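Put the Sign-In Sheet Back

My dentist's office got rid of its front desk last November. The desk itself is still there, but no one sits at it. You come in, you find a square code taped to the wall, you point your phone at it, and you fill out four screens before the system agrees that you have arrived. Before that there was a clipboard. I would like the clipboard back.

I know how this sounds. I'm not against computers, and I pay my bills on one. My complaint is narrower. A sheet of paper and a pen did this one job well, and we have replaced it with something slower that shuts people out.
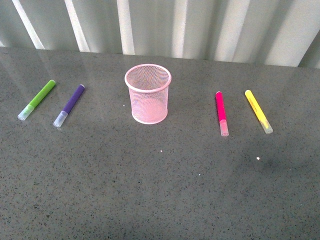
Take the library in Ornwood, where I have had a card for most of my adult life. Reserving the meeting room used to mean writing your name in a box on a calendar. Now the library uses a service called Clasano, and you need an account, a password with a symbol in it, and an email address you can open on the spot. My neighbor Reijo Pesonen has booked that room for his chess group for years. He doesn't own a smartphone. On a Wednesday last spring he asked for the room and was told, politely, to go home and do it online. The group meets in his kitchen now, and two of the older players have stopped coming because of his stairs.

The usual defense is that paper can be lost and a digital record can't. I worked in a county records office for a long time and I don't accept that. We had ledgers you could read by opening them. We also had 400 disks that needed a machine we had thrown out. Nele Postma, who ran the office when I started, kept a paper index of everything, and it was the first thing we reached for when the system was down.
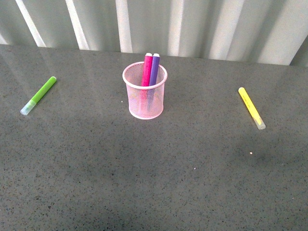 The other defense is privacy, and here I'll give some ground. A sheet where every patient can read the names of the patients before them is a bad idea at a clinic. But you can fix that with slips and a box with a slot. The electronic version asks for my birthday, my phone number, and permission to send me messages. I wrote down the messages I got after one cleaning. There were three, and one of them was an ad for whitening.

Cost comes up too. The library pays for Clasano every year. A calendar costs a few dollars. I asked at a public meeting what the service had saved in staff time, and no figure was available. The clerk, Ermira Yordanov, said most of her afternoons now go to helping people reset passwords.

What I'm asking for is small. Keep the code on the wall for those who like it. Next to it, put out a sheet of paper and something to write with, and let the person who uses them count as signed in. The hardware store on my street never stopped doing it this way, and the line there moves fine.

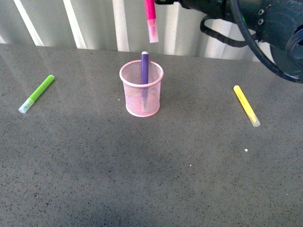
A purple marker in a pink mesh pen cup.

I've written to the dentist and to the library board. The library wrote back to say my comments would be considered if I entered them in the online form.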